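Notebook, hat stand and cap work
April, entry 7

Started a little after nine. The purpose for today was to finish the notes on the small wire stand and to decide how we will keep the caps for the Dravell display. The last entry stopped in the middle of this question, so I continue from there.

First, what is fixed already. We stay with the orange stand. I tried again in the morning the other one, the tall model from Gashi, and I don't like it for baseball caps. It has a flat plate on the top, and the crown of a cap sinks on it after one night. For a felt hat it is maybe good. I put it back in the box and wrote "felt only" on the lid.

The orange stand is a very simple thing. It has a big ring, an arc that goes over it, one slanted rod and a small ring for the foot. The rods are thin and feel like rubber when you press them, so they give a little under the hand. This is the good side and also the bad side. The good side is that the inside of the cap is not scratched and the sweatband is not marked. The bad side is that the stand moves if you put the cap down in a careless way.

Notes about the surface. On the bare wood the small foot slides when it gets a push from the side. On the foam board it slides much less. I repeated this before lunch with the stand turned in different directions and my opinion did not change. The foam board stays on the table for all cap work. Please don't take it for cutting, there is an older piece under the bench which already has knife lines.

Weight: the kitchen scale gives 31 g for the stand without a cap. I expected more. It explains why it tips so easily when the brim touches the rod before the crown is in place.

How I put on a cap now, for whoever does it next:
Hold the cap by the crown or by the side, high enough that the brim passes over the ring.
Bring it above the arc and stop there for a moment.
Lower it straight down. If the brim comes first, the stand leans, and then you need to begin again.
When the arc touches the inside of the crown, let go. Do not pull the cap down to make it tight. The rods bend, and when they come back the cap jumps to one side.
Turn the brim to the front at the end, with the base held still.

I wrote "straight down" in the earlier entry also, but it was not clear that this means the cap and not only the hand. A cap held near the brim hangs with the crown tilted, even if the hand goes very straight. I lost most of one afternoon before I understood this.

About the direction of the slanted rod. If the brim is on the same side as the foot, the whole thing stands better. With the brim on the opposite side it is still standing, but a door closing is enough to make it nervous. I made a small pencil mark on the foam board where the foot should be.

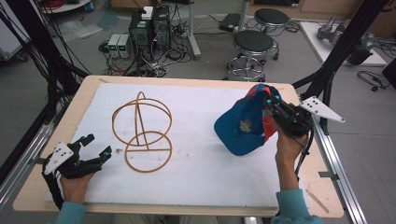
Blue cap with red trim above the foam board, stand waiting at the left.

The blue one is the cap I prefer for practice. The crown has a clear front with the small yellow emblem, so one sees quickly if it is turned. The gray cap from the Nostero bag is too soft and falls together on the arc. I tried paper inside it, it helped, but the paper makes noise and looks bad from below. Maybe a strip of thin felt is better. Not tried yet.

Afternoon. Wiped the stand with a damp cloth, no soap. There was dust in the place where the arc meets the ring, and a cotton stick was enough for it. I do not want to use the Goltivum cleaner on the rods before I know what they are made of.

Storage: caps go into the shallow drawer, brims all to the same side, one layer only. Not one inside the other — the front panel of the lower cap gets a fold and it is slow to go out. The stand does not fit in this drawer. It stays for now on the shelf above it, upside down is also fine.

To order: four more stands of the same type, the catalog number is 1941. The price list says delivery only together with a minimum order, so I add the 200 tissue sheets we need anyway.

Open: felt strip for the soft cap. Ask Dravell if the brims must look to the left or to the visitor.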